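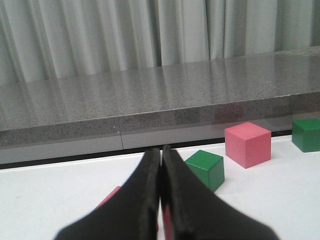

Black fingers, second go

February, after tea

What a good afternoon! Got the black fingers onto the arm at last and spent the whole time on cubes, pink and green, on the white board. I'd been putting it off because the old Okum pair worked well enough and I hate redoing the offsets, but I'm so glad I did it. They close lovely and parallel, and the wrist camera can look right down between them, so I get a little strip of colour in the gap when I'm lined up over a cube. I could watch that for hours.

Did 15 picks with each set before stopping for a sandwich. The Okums dropped three, the new ones dropped one, and that one was my fault for coming down on a corner. Turned the cubes every which way on purpose after that – corner toward the camera is still the hard case, and the grip wants to twist them square as it shuts. Leonie reckons that's a feature. I'm not sure yet, but it is fun to see.

Closing speed is at 300 on the Tosard controller now. Tried 800 and it was far too snappy, cubes skating off all over the place. Must write 300 on the lid before I forget it again.

The fingers do fill a lot of the camera's view, more than the old ones did. Bastien thinks tilting the camera a few degrees would help, and he has a Chevalier bracket he's not using. I'll ask him for it tomorrow. Also want to try the greens by themselves under the evening light, as the colour threshold got a bit jumpy around four o'clock.

Saved everything as run 442. Hands smell of rubber.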